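Looking After the Block Stacker – A Small Gallery from Prilville

I have been meaning to put these up for weeks, and a wet Sunday has finally given me the time. Our stacking cell at Prilville is a modest affair, a gripper with orange fingers and a wrist camera, some colored blocks and a taped zone to build them in, but it does need a fair bit of looking after. Gifty Abugri and I have kept it going since November – mostly with hex keys, patience and far too much tea – and people keep asking how we set it up. So I hope these few notes are of use to somebody out there!
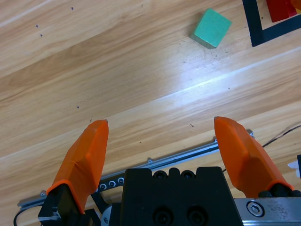 Last changed: 10 February 2020

Fingers wide open, with the green block still outside the tape. I always start a setup session in this position, because both finger mounts are easy to get at with the hand open. I go over the screws along the rail first, then the ones at the mounts, a little at a time and never with a long key (I stripped one that way in our first week and Gifty has been very kind about it). After that we run 100 open-and-close cycles with nothing in the hand, and I sit and listen to them, every one.

Red, yellow and green inside the black tape square, with an orange fingertip up beside the green block. Stacking three is our favorite check after any work on the fingers, as a mount that has crept even 2 millimeters will show itself by the third block. I keep an eye on the cables too. They like to wander toward the fingers as the week goes on, and a dab of fresh tape on a Monday saves a good deal of muttering later.

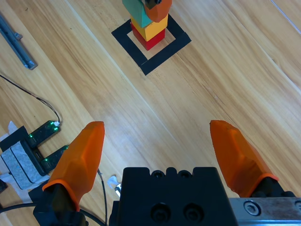
Dede Laryea wrote in to say that the crew at Busengate gave up on checking screws by feel and now put a paint mark across every head, so a turned one shows at a glance. They look at the marks every 7 days and have had far fewer dropped blocks. I have ordered a paint pen and will report back once we have tried it on the mounts.

Contact: Selorm Quartey, Prilville | © Prilville block cell pages | Back to top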